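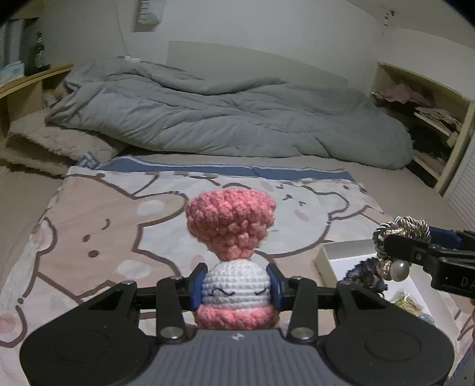

編み物メーリングリストの皆さん、Tayla Ruawaiです。先月から話題になっている「小さい頭の人形」の帽子部分について、遅くなりましたが私のやり方を書きます。Lợiさんの質問への返事が中心で、後半に次の小物交換会の箱のことも少し書きました。帽子は太い糸でぼこぼこに編んで上を広く取り、根元に向かってじょうごのように細くすると、白い頭の上にちゃんと立ちます。写真のピンクのがその形です。頭のほうは細かい目で横にきれいに段が揃っていて、目は濃い色の糸で閉じたまぶたを刺してあります。左のまぶたは波のような曲線、右はもっと短い曲線で、左右をぴったり同じにしなくても眠っている顔に見えます。首のところには同じピンクの太い衿がふくらんで付いています。

Lợi Trịnhさんのメールより:

> こんにちは。Lợiです。
> Zestnessの極太の糸で帽子を編んでみましたが、かぶせると
> 前に倒れてしまいます。頭は白の中細で、直径は8センチくらい
> です。綿をかたく詰めても変わりませんでした。
> 質問は三つです。
> 1. 帽子は別に編んで縫い付けるのか、頭から続けて編むのか。
> 2. 目はいつ刺すのか。綿を入れる前か、後か。
> 3. 衿は必要か。なくてもよければ省きたい。
> それから、交換会に髪ゴムやシュシュを出してもいいので
> しょうか。編んだものだけという決まりだったか、覚えて
> いません。
> Lợi

順番に答えます。

1について。別に編んで、あとから縫い付けます。頭から続けて編む人もいて、前にSheldonさんが載せてくれた編み図はそちらでしたが、中細から極太に急に糸を替えると境目に穴があきます。私は帽子を根元の細い側から編み始めます。作り目は輪で6目、2段目はそのまま増やさず、3段目から一段おきに6目ずつ増やします。増やし目は、目と目のあいだが詰まって見えるくらいでかまいません。ぼこぼこは玉編みで出します。一目おきに玉を入れると裏側が少し縮むので、かぎ針は普段より一号太いものに替えてください。

上の縁は最後の段で増やし目をやめて、きつめの引き抜き編みで一周します。丸い縁が外に反らず、少し内側に入ります。ここをゆるく終えると上が花のように開いてしまい、それはそれでかわいいのですが、重みが外に逃げて倒れやすくなります。Lợiさんのが前に倒れるのは、おそらく根元が広すぎるのだと思います。根元が広いと頭の丸みに沿って滑ります。細くして、頭のてっぺんの一点に近いところへ縫い付けると立ちます。

縫い付けは、白の糸で頭側から二周、ピンクの糸でもう一周です。白で縫うと頭の段の中に糸が隠れます。ピンクの一周は帽子の裏の目だけを拾います。表まで針を出すと、玉がつぶれてそこだけ平らになります。

詰め綿は、帽子には入れていません。極太の糸なら糸そのもので形が出ます。以前、綿を入れたものを作ったことがありますが、頭より重くなって、座らせても机の端から落ちました。

2について。目は綿を七分目まで入れたところで刺します。空のまま刺すと、綿を入れたときに目が左右に離れます。全部詰めてからだと針が通りにくく、糸の始末も面倒です。刺繍糸は2本取りで、色は黒でも濃い茶でもかまいません。まず待ち針で両端の位置を決め、次に真ん中を一段か二段下げて、下向きの曲線にします。曲線は一針で渡そうとせず、短い返し縫いで段に沿って進めてください。編み地が横に段になっているので、段の溝に糸が落ちると線が消えます。溝ではなく山のほうに針を入れます。

目の位置は、頭の真ん中より少し下が私の好みです。上に付けると大人っぽくなります。まつげは付けても付けなくてもよいです。Colton Paquetteさんは前に、まつげを三本ずつ付けたら怒った顔になったと書いていました。長さを短くすれば直るはずです。

3について。衿は省いてもかまいませんが、付けたほうが作りは楽です。頭の底をしぼって閉じたところがどうしても少しとがるので、衿で隠します。編み方は帽子の縁と同じ玉編みで一段だけ、細い紐状に編み、輪にして閉じ目を後ろに回します。帽子と同じ糸を使うと上下の色が揃って、まとまって見えます。糸が足りない場合は、帽子を一段減らして衿に回してください。

糸について補足します。Lợiさんの使ったZestnessの極太は撚りが甘いので、玉編みの途中で針先が糸を割りやすいです。割れたまま進めると玉の形がそろいません。面倒でもほどいてやり直したほうがよいです。Lokwoodの極太はもう少し撚りが強く、初めての方にはこちらをすすめます。白は普段使っているSawatzkyの中細です。どちらもJundutcombeの店に置いてあります。先日見たときは、棚の下のほうの籠に端数の玉がまとめてあって、一玉300円でした。帽子と衿だけなら一玉で足ります。白も一玉買って、合わせて1000円でお釣りが来ました。

洗うときは、ぬるま湯で押し洗いにしてください。極太の部分は水を吸うと重くなり、縫い付けたところが伸びます。絞らず、タオルに包んで水を取ってから、帽子を上にして立てて乾かします。寝かせると帽子が片方に曲がったまま乾きます。曲がってしまったときは、根元にもう一度霧吹きをして、指で形を起こしてください。

次に、交換会に出せるものについてです。

髪ゴムもシュシュも出してよいです。編んだものだけという決まりは最初の年にはありましたが、Sheldon Landryさんが布小物を出したいと言って、そのときになくなりました。手持ちのもので使っていない物も可です。写真の髪ゴムのような、銀や金や濃い色の縄状の輪をねじり合わせて白いパールの玉が下がっているものは、人形の飾りにも使えます。二重にすると帽子の根元にちょうど巻ける太さのものが多いので、ピンク一色で寂しいときに試してみてください。玉の重さで片側に傾くようなら、玉を後ろに回します。隣にローズゴールドの玉が付いていますが、こういう表面に凹凸のある玉は極太の糸に引っかかりやすいので、外すときはゆっくり外してください。

黒や紫のシュシュは、ひだの多いものなら人形の台座になります。机に置いて真ん中に人形を立てるだけです。底が丸くて座りの悪い頭でも転がりません。台座にするシュシュは濃い色のほうが、白い頭がはっきり見えて私は好きです。

箱は、浅い白い箱に入れて並べるのがよいと思います。深い箱だと、下になったものが最後まで残ります。前回がそうで、底のほうに指人形が残っていたのを片付けのときに見つけました。浅い箱なら重ねずに置けて、髪ゴムの玉が編み目に絡むこともありません。箱はふたを開けたまま机に置いて、ふたは裏返して下に敷いてください。持ち帰るときに探さなくてすみます。

名札は、前回と同じく糸でゆるく結ぶ形にします。安全ピンは編み地に穴が残るので使わないでください。名札に書いてほしいのは、名前、使った糸、洗えるかどうかです。値段は書かなくてよいです。

交換会は四月の予定で、場所は前と同じ部屋、午後二時からです。机を並べるのを手伝える方は一時半に来てください。部屋の鍵はBrayden Gauthierさんが持っています。

Lợiさん、帽子の根元を細くして編み直してみて、それでも倒れるようなら、何段目で何目になっているかを書いて送ってください。目数がわかれば、どこで減らせばよいか答えられると思います。頭の編み図が要る方は私に直接メールをください。手書きのものしかないので、写して送ります。

Tayla Ruawai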